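Leave the Bare Walls In

Most groups that gather demonstrations in simulation put their effort into the objects. They model the cup, the drawer, the latch, and then they put these in a room that could be any room. The room gets an afternoon. I think this ordering is wrong, or at least that the cost of it is poorly measured, and the work on Presturden over the past spring has made me more sure of it.

Presturden is a simulated apartment set. An operator drives a two-armed robot through it and every run is stored as one example: joint positions, gripper commands, and the rendered views. The target was 600 runs by the end of May. By then the set held 273 that passed review. The shortfall had little to do with the operators. It came from a review rule copied from an older set, Rerard, which said that any run where the wrist view lost the task object for more than three seconds was to be thrown out.

On its face the rule is sensible. A learning system that is shown a wall while the arm is moving has nothing in the view to tie the motion to. Train on enough of that and you might expect an arm that moves for no visible reason. Rerard was a tabletop set with short reaches, and its wrist views rarely left the table. The rule threw out very little there, and what it did throw out was mostly operator error.

In a room the situation is different. The arm has to be raised, turned, and brought past furniture. Wrist views spend a good share of a run pointed at plaster, ceiling, trim, and the backs of things. These views are dull to review, and a tired reviewer on a Tuesday afternoon will mark them as bad. They are also what the robot will see when it is put to work. A policy that has been trained only on views with the object in them has no example of how to get from a view without the object to a view with it. It has been shown the middle of the job many times and the start of it almost never.

The usual answer is that the head view covers the gap. It does so in part. A view from above the body keeps both arms and the table in sight for much of a run, and a model can lean on it. But it is wide and distorted, and small items on a dark surface are hard to pick out in it. If the wrist views are filtered to hold only the good moments, the model learns to trust them at exactly the distance where they are least in doubt. Farther out, it has one stretched view and no practice at combining it with the others.

There is also the matter of what the renderer does at the limits of the model. Rooms in Presturden do not continue past their walls, and a wrist view at the wrong angle shows plain black where a real home would show a hallway. Some people on the project wanted those runs gone too. I would keep them, with a flag. Black regions are a defect of the room, and the fix is to build more room. Dropping the run hides the defect and also drops a perfectly good set of joint positions.

My proposal is modest. Score the run on its outcome and on the smoothness of the motion. Record how long the object was out of view as a number attached to the run, and let whoever trains on the set decide where to cut. We tried this on 35 of the rejected runs, and the second review took less time than the first.

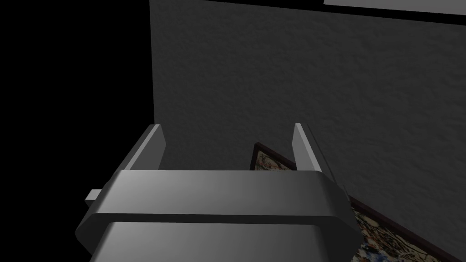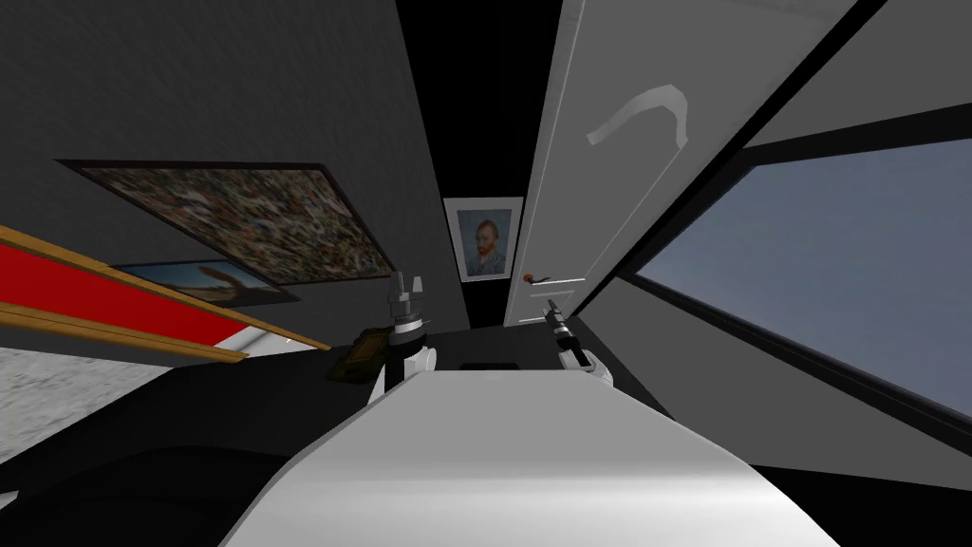
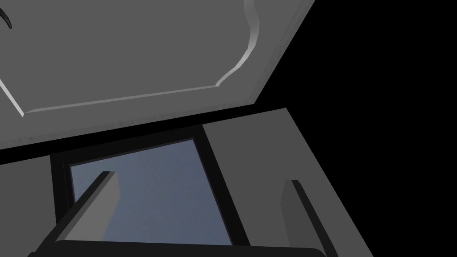

Presturden, two gripper views and one over the body

Kashyap wrote back after reading a draft that the number is fine but the default matters more, as most people who download a set never change a setting. If the loader ships with no cut, a small lab with one machine will spend its training time on plaster. The suggestion was to copy what Drulau does and ship two lists, one strict and one complete, with the strict one loaded first. I would load the complete one first, and we have not settled it.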